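Kallel opens online counseling service for couples with different hearing

Couples in which one partner is deaf or hard of hearing can now book relationship counseling in sign language without leaving home. The Kallel counseling center has moved its program for these couples to video after a trial that began in June.

Sessions are led by a counselor who signs, and an interpreter can be added at no extra charge. Live captions are also available for partners who prefer to read.

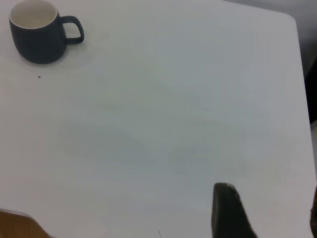 OVLOW, 31 July 2020. The center said 900 people asked for information during the trial, and waiting time for a first appointment is now four weeks. Most of the questions concerned arguments at home, family gatherings where one partner is left out of the talk, and how to divide phone calls and errands.

Couples are offered seven sessions. The first is spent on how the two communicate day to day, including whether the hearing partner is learning to sign. Later sessions can cover parenting, money or dating after a breakup.

A grant from the Kuusisto Fund pays for the first 500 couples. After that, fees will depend on income. In-person appointments at the Skurnura office remain on hold, and the center has not set a date for reopening it.

Booking is by text message, email or video call.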